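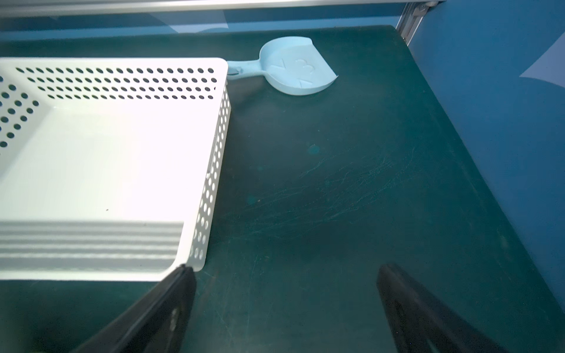 The seller at Pidgate had written "everything must go by noon, 12 May 2021" on the card, and under it, smaller, "no refunds." I have never trusted a person who puts those two sentences on the same card.

I was there for tea things. My sister had moved into the flat over the old Jatalero bakery with two mugs and a kettle, and she had asked me, as the one in the family who reads labels, to find her something to keep tea in. She didn't want tins. Tins, she said, made everything taste like the inside of a tin. I said that was superstition, and she said fine, buy me a superstitious jar.

"Those are from Degefa," the seller said, before I had looked at anything. "Hand done. The whole set."

"How many in a set?"

"Depends who's asking."

She wanted 78 dollars. I picked up the nearest one and turned it over, hoping for a maker's mark or at least a price sticker somebody had been too lazy to scrape off. The bottom told me nothing. I asked what had been kept in it and she said nothing had ever been kept in it, it was new, and then a minute later she said her aunt had used it every morning for years and never had stale tea once. I pointed out that these could not both be so.

"It's a figure of speech," she said.

"Which one?"

She went off to sell a lamp to somebody easier.

I should have left. I had 36 dollars in my coat and a long bus ride ahead, and I already owned more crockery than I had opinions about. But my sister had phoned twice that morning, and she only phones twice when she is lonely and calling it something else. So I stayed by the table and sniffed the jar like a customs officer. It might have been tea. It might have been the coat.
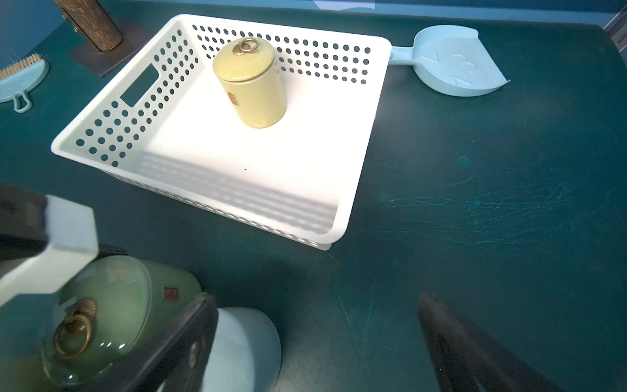 Tea jars are sold on their lids, in my experience. A good lid goes down slowly and sighs. A bad one rattles, and a seller who knows it rattles will keep a hand on top while she talks. This seller had not come back, so there was no hand. The yellow one stood in a white basket with its ring pull on a little brass fan, looking as if it had been waiting for a better class of customer. The green one had a ring too, on a mount like a shell, and each had a small reddish label that I suppose was meant to make me think of distant places. It made me think of Eneo, where our mother bought a carpet with a label like that and it bled orange onto the floor for a whole January.

"Thirty," I said, when the seller was in range.

"For one?"

"For the yellow and the green."

"The green's older."

"You said they were a set."

She looked at me for a while. Then she held out her hand, and I put the money in it, and she counted it again in front of me. I thought more of her for that.

My sister put coffee in the yellow one. In the green one she keeps stamps and spare buttons. I asked about the tea, and she said it was in the cupboard, in a tin, where it had been since the week she moved in.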